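About Hukcombe Water Testing
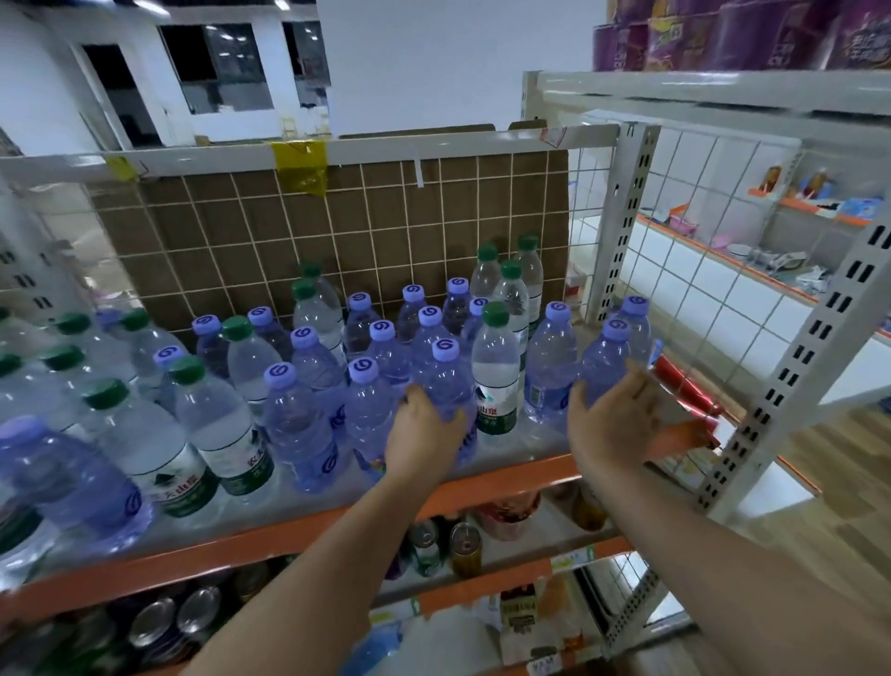

Page last changed: Thursday, May 13, 2021

Hukcombe Water Testing is an independent laboratory for drinking water. We test bottled water, well water and small public supplies for minerals, metals and bacteria. The laboratory was set up by Ngaio Brunton, who had worked in well drilling and wanted a place that would report results in units a homeowner could read. Most of the work still comes from private wells in the Imcombe and Demside areas.

What we measure

The standard panel covers pH, conductivity, total hardness, alkalinity, nitrate, chloride, sulfate, iron and manganese. Lead, copper and arsenic are run as a separate metals panel on acid-preserved samples. Bacterial samples are tested for total coliforms and E. coli and are reported as present or absent, or as a count per 100 mL if a count is requested.

Retail bottled water is bought off the shelf, as any customer would buy it, and logged by lot code. Caps stay sealed until the bottle reaches the bench. We compare the mineral content with the printed label and report the difference for each element. We do not rank brands or comment on taste.

Samples and turnaround

Bacterial samples must be kept cold and must reach us within 30 hours of collection. Samples that arrive later are logged and the customer is asked to collect again. Metals samples can be held much longer once preserved. Standard panel results are issued in 4 working days. Hardness is given in mg/L as calcium carbonate — conversion to grains per gallon is printed on the back of the report.

Each batch is run with a blank, a duplicate and a control of known value. If the control falls outside its limits, the batch is repeated and nothing is released from the first run. Raw data are stored for three years.

Staff and sites

Tamsin Faulkner is laboratory manager and signs all reports. Ngaio Brunton handles method development and the instrument side. Three analysts work at the main bench in Hukcombe. Sample drop-off is also available at our Quinlan counter, on weekday mornings only. No testing is done there, and the last van leaves for Hukcombe at noon.

The laboratory closes for instrument service during the last week of December. Bottles and collection sheets can be picked up at either site. Bacterial bottles contain a small amount of white powder, which removes chlorine from the sample and should not be rinsed out.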